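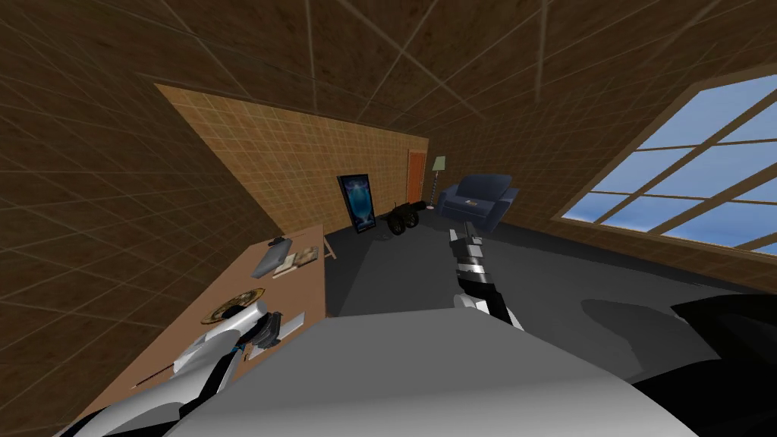 Budget time again! I told myself I'd have the equipment plan done before the holidays and of course here we are on Jan 12, 2024 and I'm still moving numbers from one column to another with a cold cup of coffee next to me.

The big line is the arms. We want a two-armed robot for the workshop in Otevdale, and I have quotes from Flinia and from Fludard sitting side by side. Flinia is cheaper up front but the grippers are priced separately (why, why do they do this), and by the time you add a pair plus the mounting plate plus shipping, the gap is pretty small. Fludard throws in the grippers and 2 years of service. Their delivery estimate is 10 weeks, though, and I've heard that kind of promise before.

So in the meantime we're doing as much as we can in simulation. Siv set up a room with a long desk, a window, an armchair in the back right area, and a robot with two arms to work in it, and I have spent way more evenings in there than I planned to! Reaching over a desktop full of stuff is most of what we'd want the real one to do, so I've been going through the tasks and asking which ones need better grippers and which ones just need more patience from me. A card lying flat on a desk is going to be a pain, I can tell you that much. I've added a line for spare fingertips.

Joanne Mapplebeck read my first draft and sent it back with 257 written next to "cables and misc." and a big question mark. Fair. I had copied that number from last year's sheet and I can't remember what was in it. It's now split into power strips, network cable and a box of zip ties, and it came out a little lower, so thank you Joanne.

Still to figure out: the desk itself. Siv Lindqvist wants to order a new one from Gündoğdu, I'd like to reuse the one by the loading door and put the money toward a second computer. We're measuring it tomorrow. If it wobbles, she wins.

Oh, and insurance. I forgot insurance. Back to the spreadsheet.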